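Stop grading grasps by the success rate

Quick one because the Puken write-up is going around and I keep getting asked. Short version: good work, wrong headline.

Milagros Llanos and her group trained a wrist-camera policy on 2,220 kitchen utensil picks. Nice clean method, two fingers, one camera, no depth. And then everybody quotes one number. Picked or not picked. Which tells you almost nothing about a pile of spoons.

What I want to know is where it grabbed. Handle, neck, head? A grasp at the neck is a different animal from one halfway up the handle, the tool swings differently, the next step (stir, hand over, hang up) gets easier or impossible. All of that gets flattend into a 1.

The paper does have this, to be fair. Appendix, table 3. Grasps sorted by contact point, and the policy drifts toward the neck whenever handles cross in front of the lens. That's the result! That should of been the title. Sumaiya Bhuiyan at Gudari told me their own policy does the same thing and they'd filed it as noise for 11 weeks.

My guess, and it's only a guess: up close the handle is just a big blur, while the neck sits right between the fingers. So the network goes with what it can read. Testable. Two cameras, same pile, see if the drift goes away. Cheap too.

Kulsoom Magsi disagrees, says it's all in the demos, people teleoperating like the neck. Could be. Then publish the demos by contact point and we can stop arguing.

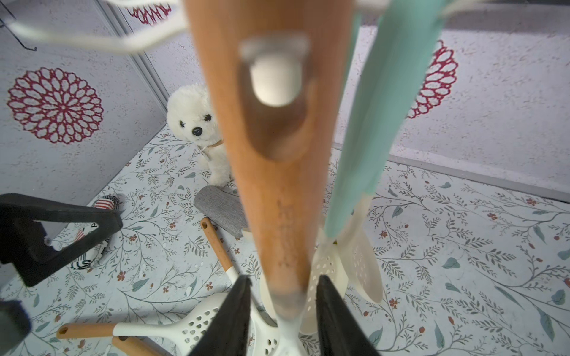 What I'd ask reviewers to require

Contact point for every grasp, failures included. In the main text, please.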